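**Predamar door-and-delivery module, reviewed after one June at Balside**

Our office bought the Predamar module to send the delivery robot through doors without a human being attached. Until then the mail round at Balside was Štěpánka Kubíček with a cart, and the robot was a thing that waited outside closed doors until she came by and opened them.

Setup first. You rebuild your floor in the bundled simulator, rehearse the routes there, then push them to the robot. The manual runs to 236 pages and 10 of them are useful. I'd start with the chapter on handles. Lever handles are fine. Round knobs are "on the roadmap," a place I have been hearing about for my entire career.

The rehearsals are the best part of the package. We ran 604 of them before Prasanna Roy in facilities would sign off, and he'd have liked 1,000. You can drop furniture wherever you please, leave things lying on the floor, and find out what your route thinks of them while it's still free.

What it changes for people is murkier. Štěpánka got her mornings back and filled them with exceptions: parcels too wide, labels the scanner dislikes, a second-floor door with a closer strong enough to fight back. Her job title hasn't changed. Her phone now buzzes every time the robot has a question. She says she prefers it to the cart, but she misses talking to accounting, who now get their mail from something with no opinions on the parking situation. Accounting has started coming down to the mailroom to chat, so I'm not sure where to put that in the savings column.

Graphics are on the plain side. Wood grain breaks up into blocks when you get close, and everything is lit like a dentist's waiting room. Prasanna wanted it prettier for the management demo. I wanted it to load before lunch, and it does.

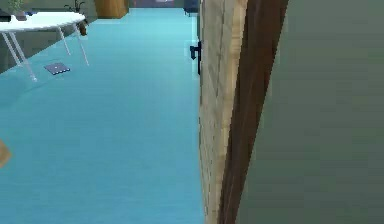

*Simulator view at the door: lever handle, white table, dark flat object on the floor.*

**Gripes:** the license is per door, support answers at 4 a.m., and the map editor has no undo.

**Against the competition:** we also tried Clastordale's kit, which is cheaper and treats every door as a wall. Tichý makes a nicer editor but wanted all our hinges replaced.

Four stars out of five from me. Štěpánka gives it three, and would like the buzzing to stop during lunch.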